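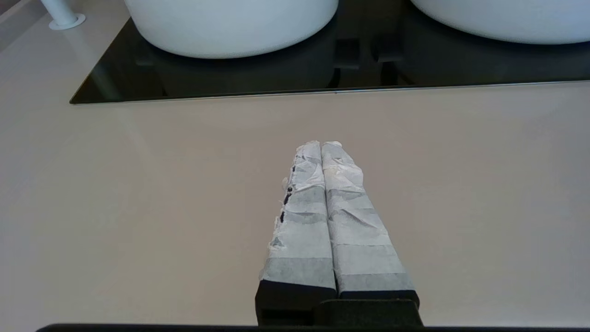
Comparing Two Rowing Machines for a Student Gym

Amancay Mansilla and Jihad Semaan
Sports Equipment module, second year

Introduction

The student gym at Womberg has to replace its old rowing machine before the autumn term. We were asked to compare two models within the budget and say which one suited the room and the people who use it. The two machines were the Jetau, an air rower, and the Cukport, a magnetic rower. Both were on loan to us through October.

Method

Each of us rowed 2,000 metres on both machines at a steady pace, then 1,000 metres as fast as we could. We rested for a full day between the long rows. Resistance was set to the middle position each time. We wrote down our times, how the seat felt and anything that got in the way. Noise was measured with a phone app held at head height by the door.

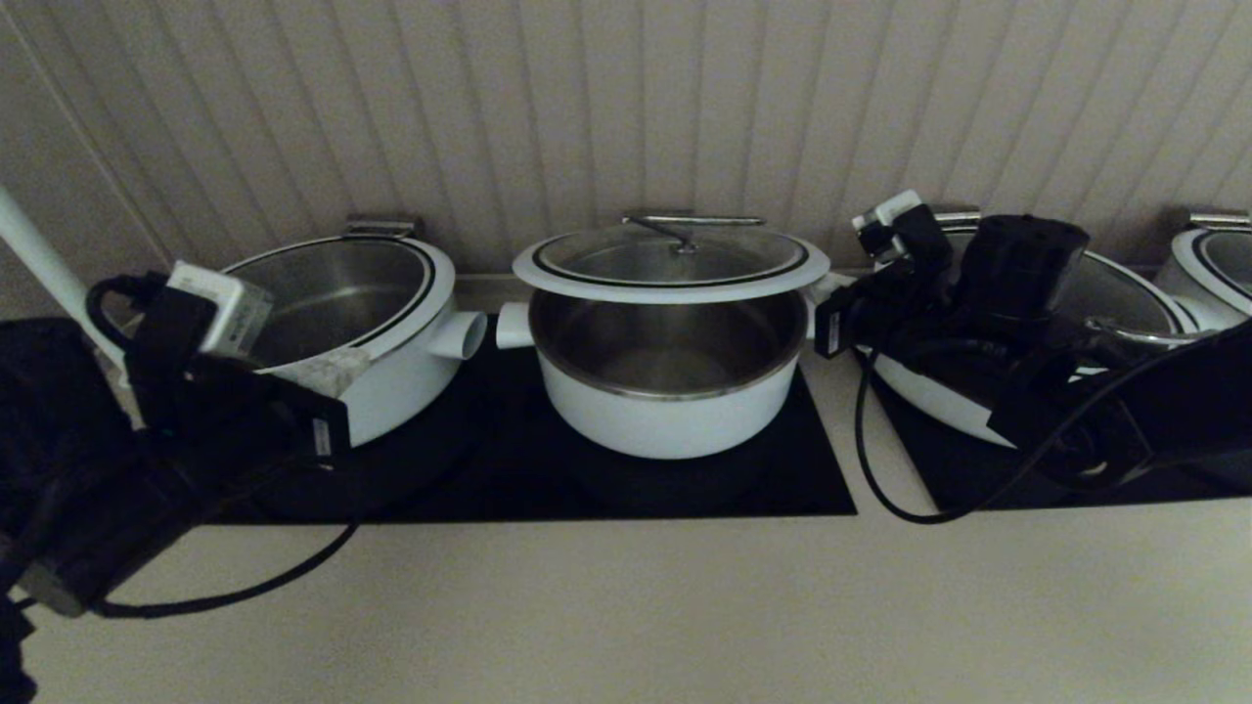
Reading time: 2 minutes

Results

The Jetau gave a smoother pull, and it got harder the faster we rowed. Jihad was quicker on it over both distances. It was also the louder machine — you could hear the fan in the corridor with the door shut. The chain needed oil once during the loan.

The Cukport was quiet enough to talk over. Its resistance stays the same however hard you pull, and Amancay found this easier to keep a rhythm with. Two things counted against it. The footplates slipped a notch during the fast rows, and the monitor switched itself off if we paused to adjust the straps.

We also asked gym users to try both and fill in a short form. We got 327 forms back, though many left the comments box blank. Most people preferred the Jetau for hard sessions and the Cukport for warming up.

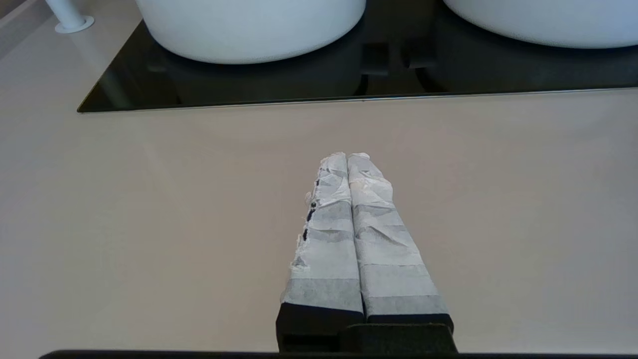 Storage and Upkeep

The Jetau splits into two parts and stands against a wall. The Cukport folds in the middle but is heavy to tip, and one person could not move it safely. Spare parts for both come from Zoubi, who quoted a longer wait for the Cukport.

Recommendation

We recommend the Jetau, with a rubber mat under it and no use during the evening yoga class next door. The footplate problem on the Cukport should be reported to the supplier when it goes back.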